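Can a General-Purpose Machine Do the Dishes? Plate Transfer as a Test of Household Readiness

Student project report, Ditano group, Torport
Final version, October

Abstract

This report examines whether a humanoid robot with multi-fingered hands can carry out one ordinary kitchen chore, moving clean plates from a pull-out dishwasher rack to a drying rack set in a sink. The work was done in a furnished test kitchen. We split the chore into stages, ran it repeatedly on a single platform, which we call Louro, and recorded where it failed. The full chore could be completed without help, but not often enough to leave the machine alone with it. Most failures occurred at first contact with the plate and at release. Travel between the two was rarely a problem. We conclude that the chore is possible today under supervision and is not yet practical without it.

1. Introduction

Machines already wash dishes. The dishwasher has been a standard appliance for decades and it does its job well. What it leaves to people is the handling: scraping, loading, unloading, and putting things where they belong. A dishwasher solves the washing by closing the work inside a box with fixed geometry. The handling takes place outside the box, in a room laid out for people, and has resisted automation for that reason.

Similar remarks apply to shop floors. A press or a conveyor runs for years with little attention, while the person who feeds it is still there. Feeding parts into a fixture and unloading a rack of plates have much in common. Both require picking a thin, rigid object out of a row of slots, turning it, and setting it in a second row of slots with limited clearance. We chose the kitchen version because plates are cheap, the layout is familiar, and the result can be judged by anyone.

The question we set was narrow. Given a kitchen that has not been modified for the robot, what share of plate transfers can be completed with no human contact, and what goes wrong in the rest?

2. Background

Earlier student work on the Flomeck bench arm used a two-finger gripper fixed to a table. That arm was accurate but could only reach what was placed in front of it. The authors of that work ended with the suggestion that future tests be done in a real room, with the robot brought to the task. This project follows that suggestion.

Three difficulties are usually named for dish handling. The first is reflection. Steel basins and chrome fittings produce bright spots that move as the camera moves, and depth estimates near them are poor. The second is occlusion. When a hand closes on a plate, it hides the part of the plate that matters most. The third is reach. Counters are at adult waist height, dishwasher racks are near the floor, and one task involves both.

A fourth difficulty, less often named, is the shape of the plate itself. A plate stored on edge offers only its rim. The fingers must pass to either side of it, and if the neighboring slots are full there is very little room to do so.

3. Test kitchen

The kitchen has a white countertop with a double-basin stainless steel sink, the left basin larger than the right. A drying rack sits in the right basin and remained there for all runs. The dishwasher rack pulls out below the counter, to the right of the sink cabinets. The backsplash has a marble pattern. This caused more trouble than expected for the vision software, which sometimes reported the gray veins as object edges. We did not cover the backsplash, as doing so would have changed the kitchen.

Lighting was left as found. Daytime runs had a strong side light that washed out part of the camera view. Evening runs used ceiling lights only.

The floor covering has fine parallel lines. These were useful: the base position estimate was steadier over the lined area than over the plain floor near the doorway.

4. Method

4.1 Task stages

Each run was divided into the following stages.

Stage A: locate the plate in the lower rack.
Stage B: move the open hand to a position near the rim.
Stage C: close the hand and lift until the plate is clear of the tines.
Stage D: carry the plate up past the counter edge and over the sink.
Stage E: align the plate with a gap in the drying rack and lower it.
Stage F: release and withdraw without moving the plate.

A run was scored as complete if the plate stood in the rack, unsupported, after the hand was withdrawn. A plate that stood but leaned against the back of the basin was still scored as complete, because a person would accept it.

4.2 Control

Louro was driven by a learned policy trained on recorded demonstrations. The training set held 1000 demonstrations at first and was later extended to 2000. All results below are for the larger set unless stated. The policy received camera images and joint positions. It did not receive a map of the kitchen or a model of the plate.

An operator stood within reach of the stop control during every run. The operator could halt the robot but could not steer it. A halted run counted as a failure at whatever stage it had reached.

4.3 Measures

We logged the stage reached, the reason for failure, and the time taken. The reason for failure was assigned from the recordings after the run. Where two causes seemed equally likely, the run was marked as unassigned.

5. Results

5.1 Completion

With the smaller training set the robot rarely passed Stage C. With the larger set it reached Stage F in most runs, and the typical completed transfer took 37 seconds from the start of Stage A. A person doing the same transfer at an easy pace needs only a few seconds. The difference comes mainly from Stages B and E, where the hand slows down and corrects its position several times.

The longest unbroken sequence of completed runs was 9. This figure matters more for household use than the average does. A household that unloads a full rack needs a longer sequence than that every day, with no plate dropped.

5.2 Failures at grasp

The most frequent failure was at Stage B. The hand arrived with the thumb on the wrong side of the rim, or with a fingertip resting on a tine. In the first case the policy usually backed away and tried again. In the second it often pressed down and moved the whole rack, after which the plate was no longer where the policy expected it.

Grasps that did succeed were of one kind. The fingers wrapped over one face and the thumb side bore on the rim. This grip was firm enough for the lift but left the plate free to rotate slightly. A rotation of a few degrees had no effect on the carry and a large effect on Stage E.

5.3 Failures in transit

There were few. The faucet stands between the basins and the arm approached from the right, so the arm and the spout did not compete for the same space. Contact with the counter edge occurred in a small number of runs and did not dislodge the plate.

5.4 Failures at placement

At Stage E the plate had to be close to vertical and in line with the rack. A tilted plate caught on the rods. The policy had no reliable way of telling a plate that was seated from one that was resting on top, as the two look alike from above when the hand is in the way. Releasing in the second condition let the plate slide.

Stage F failures were brief and simple. A finger opened late and drew the plate with it. Slowing the release by a fixed amount removed most of these, at the cost of added time.

5.5 View from different positions

We reviewed the recordings by camera position. A head-level view gives good coverage of the sink and counter and shows the gap in the rack well before placement. It gives less information about contact once the fingers are on the plate. A wrist-level view is close to the work, but robot hardware can take up a large part of the image and the background is often soft. Neither view alone was enough for a person to assign every failure with confidence, and we assume the same holds for the policy.

6. Discussion

The results support a limited claim. A general-purpose machine can move a plate between two racks in an ordinary kitchen. It does so slowly, it requires a person nearby, and it does not recover well when the rack moves. For a shop floor with fixed racks, the last point is less serious, since a fixture can be bolted down. In a home it cannot be avoided.

We also note what was left out. All plates were of one type and clean. We did not test bowls, glasses, cutlery, or stacked items. We did not test opening the dishwasher, which was pulled out before each run. A claim that the robot can unload a dishwasher would need all of these.

Doubling the training set improved the results a great deal, and it is tempting to expect the same from doubling it again. We have no data on this. The failures that remained at Stage E look more like a sensing problem than a shortage of demonstrations, and a fingertip force signal might do more than additional recordings.

7. Further work

The next group should fix the plate rotation problem first. Options include a softer finger surface, a second contact point on the rim, or a short check above the rack in which the wrist turns until the plate is upright. The third option requires no new hardware.

A mixed load should be attempted only after a full rack of identical plates can be cleared without a halt.

8. Figures
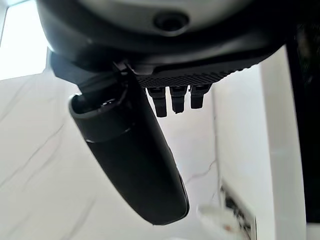
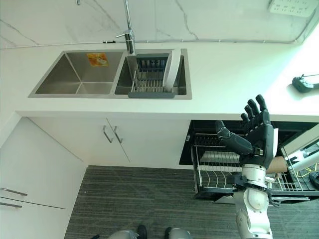
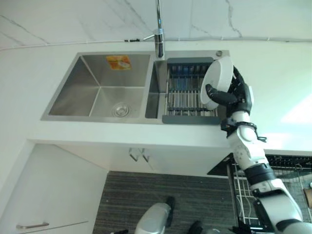
Figure 3. Plate held nearly upright above the drying rack in the right basin.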